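Speaker notes: A two-arm mobile base in a shared workshop, simulation first
Fletstead workshop evening, Monday, January 2, 2023
Slot is 40 minutes including questions. Laptop on the left lectern, clicker has no back button.

Opening (keep short)

Project is called Skileck. Two arms on a wheeled base, built on the shared benches at Fletstead. Tonight covers the simulation half of the build and how it feeds the hardware half. The mechanical talk was in May and the slides from that are on the workshop drive, so skip the frame, the battery box and the wheel hubs unless asked.

State the goal early: the robot drives through a doorway, finds an object on the floor, picks it up by a narrow part and carries it back. All four verbs have to work in the simulator before any code goes on the real base. That rule was agreed after the first base took a piece out of the tool cabinet.

Software layout

Three processes. Planner, arm controller, simulator. They talk over one message bus and the message types are the same ones the hardware uses. If a message works in the simulator and fails on the bench, the fault is in the driver and the planner stays untouched. Say this twice, people ask about it every time.

The arm controller is Chung, the small library we keep in our own repository. It does inverse kinematics, joint limits and a self-collision check. It does not do path planning around furniture. The simulator scene is a house interior put together from stock rooms. The textures are busier than they need to be, and we kept them because the vision code had been getting away with plain gray walls.

Show the first view from the head camera and leave it up while explaining reach.

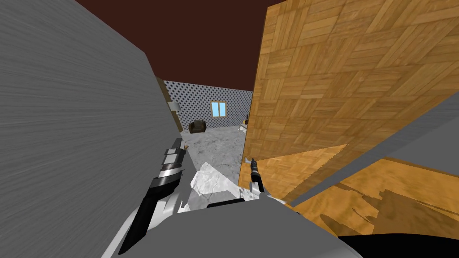
SECTION 2: CLEARANCE AND REACH

Both arms are forward of the body and the room beyond the gap is in view. Two things to say about this pose.

First, the arms are the widest part of the robot when the elbows are out. With the elbows tucked they are inside the outline of the base. The planner used to treat the robot as a circle the size of the base, so it accepted gaps the elbows could not get through. It now uses the convex outline of base plus arms, updated from joint positions on every planning cycle.

Second, the head camera sees the grippers when they are extended. The depth code must mask them out or it reports an obstacle in front of the robot and the base stops. The mask comes from the arm model, grown by a margin of 3 cm. A smaller margin left stray points along the gripper tips. A larger one started hiding things on the floor that we wanted to find.

Mention the approach rule: base squares up to the opening, arms tuck, base drives, arms extend on the far side. Any one of those can be called by hand from the console, and that is how most of the debugging is done.

If time is short, drop the next paragraph.

The collision shapes are simplified versions of the visible shapes. For walls and frames this is harmless. For doors it matters where the hinge is. We had a door whose collision box was centered on the hinge line, so half of it stuck into the next room, and the planner kept refusing an opening that looked fine on screen. Draw the collision shapes on top of the visible ones before blaming the planner.

Doorways

Door state is treated as unknown until seen. An open door is still an obstacle, and it takes part of the opening with it. The planner measures the clear width between the frame and the nearest part of the door at three heights and takes the smallest.

Camera tilt matters more than expected. The neck can pitch and roll, and the image has to be leveled using the neck angles before any line fitting. Next view is the case to show: parquet-pattern door standing open inside a gray frame, everything at a slant.
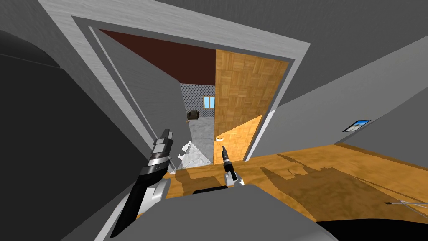 What happens if the neck angles are wrong?
The door edge is fitted at the wrong angle and the measured width is off. The robot compares the fitted floor plane with the one expected from the neck angles, and if the two disagree by more than 2 degrees it stops and asks for a recalibration.

Continue from there to lighting. Shadows on the floor were being picked up as edges by the old detector, including the robot's own. The current version needs a depth change as well as a brightness change before it accepts an edge. That removed most false edges. It did not remove the ones at the foot of a wall, where both changes are present and the edge is real, so those are sorted out later by height.

Numbers, read them from the sheet and do not improvise. Doorway set is 44 runs with random start positions and random door angles. Every run is logged with the seed, so any run can be repeated exactly. Failures go in the same table as passes. The table is on the handout, no need to read it aloud.

Differences between simulator and bench, one line each:

Wheel slip is modeled, but the workshop floor has more dust than the model allows for.
Motor current limits are the real ones, copied from the drive boards.
Camera noise is added after rendering. The real camera is worse in low light.
Cable drag on the arms is not modeled at all. On the bench it pulls the left elbow down slightly at full reach.

Grasping

The gripper is a parallel pair of fingers on a flat palm. The boards that drive them are Hondora units, same part in both wrists, so a spare fits either side. The wrist camera looks out over the palm toward the fingers, and the final part of the approach uses that view only.

Grasp selection looks for the narrowest section of the object that fits between the fingers with space on both sides. For anything shaped like a bottle that means the neck. Point at the pale object on the next slide: its narrow end is between the two fingers. The brown lumpy thing behind it is a separate object and has to be segmented as one, and the overlap makes that harder than it looks.

Explain that position between the fingers is checked before the close command goes out. Close is force limited. If the fingers reach their end stop with no load on them, the grasp is marked as missed and the arm backs off along the line it came in on.

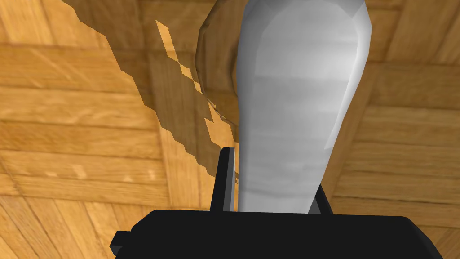 Moving to the hardware

Same order as in the simulator. Base only, then one arm with the base parked, then both arms, then everything together. Each stage runs at reduced speed with someone on the stop button. The stop button cuts motor power and leaves the computer running, so the log survives.

Present status: base only is done, one arm is in progress on bench 2. The second wrist is waiting on a machined bracket.

Closing slide has the repository address and the bench booking page. Ask for help with the cable routing on the left arm, and with the door models if anybody likes that sort of work. Then questions. Repeat each one into the microphone before answering, the recording from last time is unusable without it.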